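We rolled into Carrillo a bit before nine in the morning, stiff as boards after the ride over from Cidska, and the Womum open day was already in full swing (you could hear it from the ring road!). I'd been meaning to go for years, and as it's only on in November I always seem to find an excuse about the weather. No excuses this time, though I did have two pairs of socks on.

The tour of the works takes nearly 2 hours and you go round in small groups, starting with the frame shop and ending at the test rollers, where they run up each engine before it's signed off. Our guide was a lovely patient sort who didn't mind me asking about valve clearances more than once. They had the new Cunura on a stand with its side panels off, and I could have stayed there all morning. It's a small single, nothing fierce, but the gearbox has been reworked and the seat is lower, so my short legs were very pleased indeed. The one on the rollers had 3,802 miles on the clock and sounded as sweet as you like.

After that came the test rides, 3 laps each of the perimeter road. I found the clutch beautifully light and the front brake a touch wooden, and I'd want taller bars for touring, but what a cheerful little thing it is on a bend.
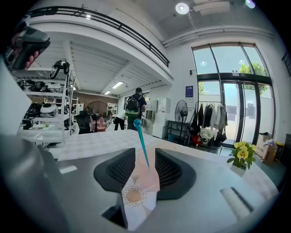
A paper flower, with a thin teal-blue stick rising out of it.

Tea and a cheese roll were included, which was kind of them. If you're going next year, take earplugs for the roller room, bring your licence or they won't let you ride, and park by the north gate as the main one gets jammed. We left at 4 and had the wind behind us all the way home.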